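The Gretska pair has left the Feltham workshop and moved into Thaddäus Camenzind's house, mostly over the objections of the house. Members who spent February stepping over his cables will be relieved. The bench by the drill press is free again, apart from a jar of pivot pins he swears he is coming back for.

For anyone who missed the last few open evenings, Gretska is two hand-held grippers, one per fist, that you work like very expensive salad tongs. The plan is to handle laundry with them, record every move, and one day pass the recordings to an arm that does the job while Thaddäus drinks coffee. The arm does not exist yet. The coffee is well in hand.

The budget was $200. It held until the second set of fingers, when the linkage bound up at half travel and the brackets had to be redrawn and printed again. Each gripper now weighs 725 grams, which feels like nothing for the first minute and like a bowling ball by the fourth pillowcase. The handles went through three diameters. The fingertip pads went through more than that, and the smooth ones are in the scrap bin if you want a set of excellent doorstops. The ribbed blue ones stayed.

Cloth, he reports, is worse than anything we tried on the bench. A wooden block sits where you put it. Black fabric swallows its own edges, so you go in for a corner and come up with a fistful of middle, or the sheet underneath. He is working on the bed, where there's room to spread things out and a dropped gripper lands softly. The floor had already claimed a bracket.

Still on his list: shorter cables, a handle that suits left-handers, and a trigger spring from Cetesum that doesn't squeak. Onyeka, the folding software, is coming along at the speed you would expect from software.

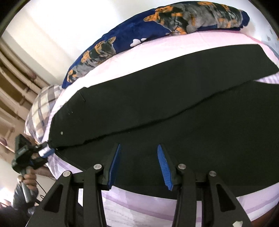 MEMBER BUILDS

Thaddäus will bring both grippers to the next open evening at 6. Bring a shirt you don't love.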